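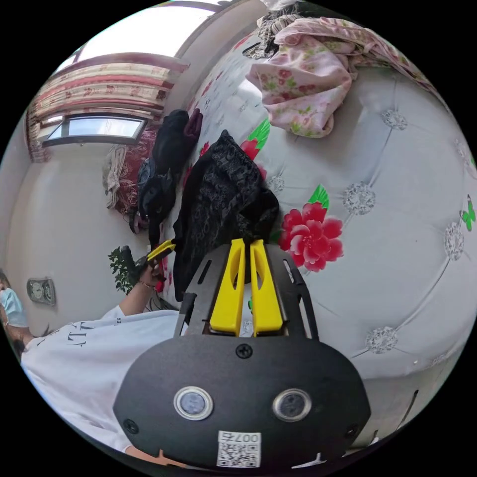
第6章 手持ち式グリッパの調達計画と予算

前章までは、人の手作業を記録し、その記録から制御則を得る手順を扱った。本章では、その手順を実行するための機材をどの単位で見積もり、いつ発注し、どの費目に計上するかを述べる。対象は手持ち式グリッパによる教示収集とし、題材には家庭内の衣類整理を用いる。据え置き型アームの選定は次章に譲る。

本章で用いる記号を先に定める。収集に必要な有効教示数をN、一組の機材が一日に生む教示数をr、そのうち検査を通る割合をy、稼働日数をDとする。必要な組数Kは、NをrとyとDの積で割り、端数を切り上げた値である。予備機はKに含めない。この約束は本章の最後まで変わらない。

6.1 見積もりの単位

機材の見積もりで最初に決めるべきものは、価格を掛ける単位である。片手で済む作業であれば、単位は一台でよい。布を扱う作業の多くは両手を要するため、左右2台を一組とし、組を単位に数える。台を単位にした見積書では、左右の片方だけが故障したときの扱いが曖昧になり、予備の数を誤りやすい。

左右の台が機構として同一であっても、管理番号は左右を区別して付ける。校正値は台ごとに異なり、左右を入れ替えて装着すると、記録された姿勢と実際の姿勢の対応が崩れる。番号の表示は本体の見える面に貼り、文字と機械読み取り用の符号を併記する。貼り替え用の表示の費用は小さいが、消耗品の欄に必ず一行を設ける。省略すると、現場が手書きの紙で代用し、後の照合に人手を取られる。

一組に付随する品目は次のとおりである。

本体(左右)
交換用の指先部品
記録媒体および読み出し用の接続具
充電器と予備電池
運搬箱
校正用の基準板

このうち指先部品は消耗品、校正用の基準板は共用品として扱う。共用品は組数に比例させず、拠点の数に比例させる。比例の基準が異なる品目を同じ欄にまとめた見積書は、組数を変更した時点で計算が合わなくなる。

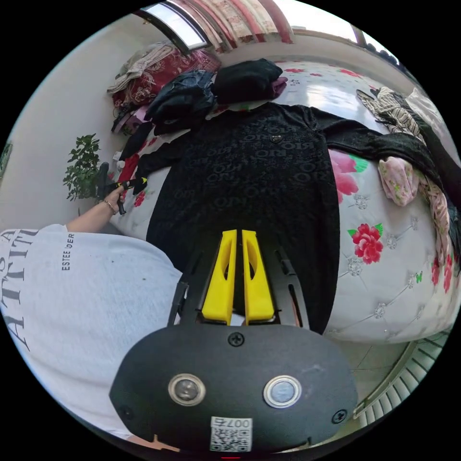 作業の種類は、組数よりも先に消耗品費を左右する。布は硬い物体に比べて一回の教示に含まれる把持と解放の回数が多く、指先の摩耗が進みやすい。加えて、布の状態は初期配置によって大きく変わる。たとえば黒い長袖の服を花柄のキルト地の上に広げ、一方の袖が右へ、もう一方が左へ伸びた配置から始める場合と、同じ服を丸めた配置から始める場合とでは、必要な動作の数が異なる。見積もりの段階では、初期配置の種類ごとにrを別に置き、配分比で加重した平均を用いる。試行によらず単一のrを仮定すると、Kは過小になりやすい。

対象物の費用も同じ表に入れる。衣類は安価であるが、色、素材、大きさの組み合わせを確保するには点数が要る。暗色の無地に近い衣類は、折り目や縁の判別が難しい対象として、明色のものとは別の行に計上する。寝具や収納具を収集場所から借りる場合は金額を零とし、備考に借用の条件を記す。行そのものを削除してはならない。借用ができなくなったとき、削除された行を思い出す手立てがないからである。

数値例を示す。Cleveckという計画では、衣類整理の有効教示4,000件を稼働期間6か月で集めることを目標とした。計画書を作成したMpho Mokgethiは、契約上の月数をそのままDに換算する方法を退け、訪問先の都合で使えない日、校正日、輸送日を差し引いた。この差し引きの後に得たKは、月数から直接求めたKを上回った。追加分の費用を初年度の機材費に入れるか、期間の延長に備えた予備費に入れるかで審査側と意見が分かれ、最終的には機材費に計上された。予備費は使途が確定していない支出のための枠であり、計算によって必要と分かっている台数をそこに置く理由は乏しい。

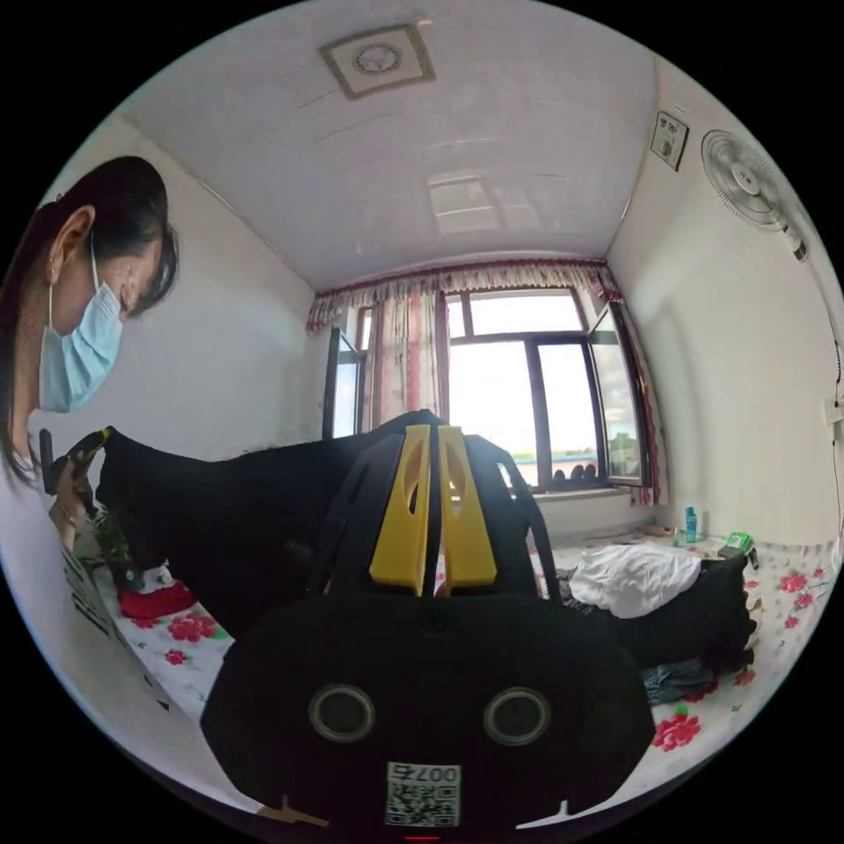 6.2 収集場所に関する費用

住宅の一室を収集場所とする場合、機材以外の費目が生じる。主なものは、借用料、移動費、清掃費、原状回復の引当金、協力者への謝金である。これらは機材費と性質が異なるため、表を分ける。ただし、組数を増やすと同時に使う部屋の数も増えることがあり、二つの表は独立ではない。表計算で作成する場合は、部屋数の欄をKから参照する形にしておく。

照明は見落とされやすい。大きな窓のある部屋では、時間帯によって露出の条件が変わる。補助照明や遮光幕を購入するか、条件の変動をそのまま記録に含めるかは、学習側の要求で決まる。前者を選ぶ場合、照明器具は共用品とせず部屋ごとに計上する。後者を選ぶ場合は器具の費用は生じないが、検査を通らない教示が増える可能性をyに反映させる。どちらの方針も採らずに見積書を提出した例では、収集開始後に照明の追加購入が申請され、組数を削って充当することになった。

電源についても確認を要する。充電を現地で行うのであれば、口数と使用可能な容量を事前に調べ、延長コードを品目に加える。持ち帰って充電するのであれば、予備電池の数を一日の作業時間から求める。現地充電を前提とした計画が途中で持ち帰りに変わると、予備電池の追加発注が必要になる。電池は輸送上の制限を受けるため、本体より納期が長いことも珍しくない。

人員の費用は、機材を操作する者と、物品の配置を戻す者に分けて積算する。一人で両方を兼ねることは可能だが、その場合のrは分担時の値をそのまま使えない。布の作業では、次の教示のために衣類を所定の状態へ戻す時間が、教示そのものの時間に匹敵することがある。操作者を増やして組数だけを増やしても、配置を戻す作業が滞れば収集数は伸びない。Kを決めた後に人員表を作り、人員表の結果によってrを改め、もう一度Kを計算する。この往復を少なくとも一度は行う。

6.3 供給元の比較

同等の機能をもつ機材が複数の供給元から得られるとき、比較は本体価格だけで行わない。次の表現が便利である。

一組の総費用 = 本体価格 + 期間中の消耗品費 + 校正費 + 停止による損失 - 残存価値

停止による損失は、修理に要する日数に、一日当たりの有効教示数と教示一件の単価を乗じて求める。教示一件の単価は、計画全体の費用をNで割った値で代用してよい。

SkusanoとStekleyの二社から見積書を取った場合を考える。Skusanoの本体は安価だが、指先部品は左右一対での販売に限られる。Stekleyの本体は高価で、指先部品を単品で購入でき、校正を拠点まで出向いて行う。収集期間が短ければ前者が有利であり、期間が延びると消耗品費と校正時の輸送日数が効いて順位が入れ替わる。順位が入れ替わる期間を求めておけば、延長の可否が未定の段階でも選定の根拠を示せる。

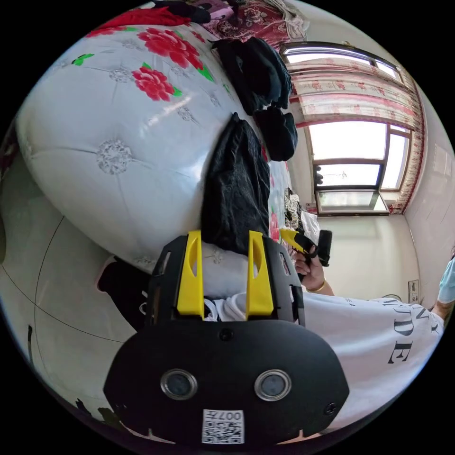
同じ計算は、二社の機材を混在させる案にも適用できる。ただし混在には追加の費目が伴う。記録形式の変換、校正手順の二重化、予備機の共用ができないことによる在庫の増加である。特に予備機は、単一機種であれば拠点に一組で足りる場合でも、機種ごとに置く必要が生じる。混在案の見かけの安さは、この在庫の増加で失われることが多い。一組の中で左右の機種を変える構成は、同期の確認に費用がかかるため、本書では扱わない。

指先部品の互換品についても触れておく。Voßの互換部品は純正品より安く、寸法も公差に収まるが、表面の摩擦特性が純正品と一致する保証はない。途中で部品を切り替えると、切り替えの前後で布の滑り方が変わり、教示の均質性が損なわれるおそれがある。互換品を用いるのであれば、収集の初日から全台に用いるか、切り替え日を記録して学習側に伝える。後者の場合は、切り替え後の確認試験の費用を見積書に加える。

6.4 発注の時期

発注は本体、消耗品、共用品の順に一括で行うのが簡単であるが、最適とは限らない。先に2組を発注し、試行でrとyを測ってから残りを発注する方法がある。試行の期間だけ収集の開始は遅れるものの、Kの誤差が縮まり、過剰な購入を避けられる。この方法を採るときは、二回目の発注にも初回と同じ単価を適用する旨を見積書に明記させる。明記がなければ、分割による値上がりが過剰購入の回避分を打ち消すことがある。

会計年度の制約も考慮に入れる。年度内の納品を条件とする予算では、10月に二回目の発注を置くと、納期の遅れを吸収する余地が残る。Petronella Zwaneが作成した発注表の書式は、各品目に最遅発注日の欄をもち、納品期限から標準納期と検収日数を差し引いて自動的に値を入れる。章末の演習ではこの書式を用いる。検収日数には、外観の確認に加えて、左右それぞれの校正と試験記録の読み出しに要する日数を含める。

次節では、試行で得たrとyのばらつきからKの幅を求める手順を示す。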